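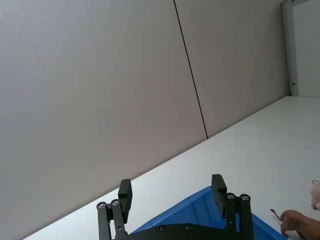 Wrist camera view at the blue bin, gripper open.

How to record a toy sorting task with two arms

These notes are for new members of the Putthorpe robotics club who are recording on the two-arm station for the first time. They replace the January handout. The task is simple: toy animals start on the table or in the blue bin, and the arms move them from one to the other. You will need a partner, and you should have finished the safety sign-off.

Before you start

Set the bin at the front centre of the table, between the two arms. Both grippers have to reach the middle of it without the wrists coming near each other. Wipe the tabletop and put away anything that isn't part of the task, including pens, tape and spare screws.

Turn on the arms, then the recording computer, then open Piller. If Piller is already open when the arms start up, it won't find the left one and you'll have to close it and try again. Check that all the camera views are live. Wave a hand slowly in front of each one and watch the screen. A frozen view looks the same as a working one until you do this.

Check the cable on each gripper. It should hang in an easy loop with enough slack for the wrist to turn all the way both ways. If it pulls tight at either end of the turn, stop and re-route it.

Recording a run

1. Place the toys. Change where they go and which way they face every time. A model trained on one tidy layout will only work on that layout.

2. Move both arms to the home pose and open the grippers fully.

3. Step back, say "clear" and wait for your partner to say it too.

4. Start the recording, then count to two before you move anything.

5. Bring one gripper down over the first toy. Come in from above for anything lying flat and from the side for anything standing up. Close slowly. The grippers are strong enough to mark soft plastic.

6. Lift well above the rim of the bin before you move across. Most of our spoiled runs in the first batch were toys knocked against the rim.

7. Open the gripper, return home and stop the recording. 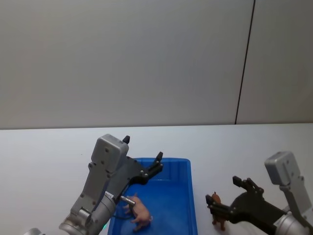

Ruwan Sultana asked whether both arms should move at once, as the old handout told people to do. Ruwan's runs with one arm waiting at home came out cleaner, and they were easier to label afterwards.

Use one arm at a time until you have a full set of good runs. After that you can overlap them, as long as only one gripper is over the bin. Write "single" or "overlap" in the notes field so we can tell them apart later.

If you drop a toy, keep going. Pick it up with the gripper if it's in reach and finish the run - recoveries are useful and we don't have many. If it rolls out of reach, stop, mark the run as failed and reset. Don't reach in while the arms are live. 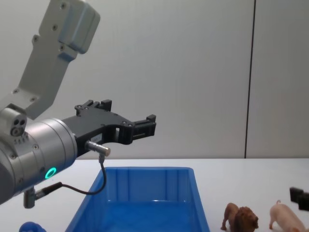 Saving and checking

Name each run with your initials and the run number, and save it to the Costigan folder on the shared drive. Play it back once at double speed. You are looking for dropped frames, a view that went dark, or a sleeve in front of the lens. Delete nothing. Tick the "review" box and Tshepo Visser will go through the doubtful ones.

We had 535 runs saved as of Mar 7, 2020, with 187 of them still to be reviewed. The target for the Brollard meet is 1,000. A pair that has settled into a rhythm should aim for 7 good runs before swapping places.

When you finish, send both arms home before cutting the power. They sag when the motors switch off, and a gripper left over the bin will come down on the rim. Put the toys in the drawer and leave the bin on the table for the next pair.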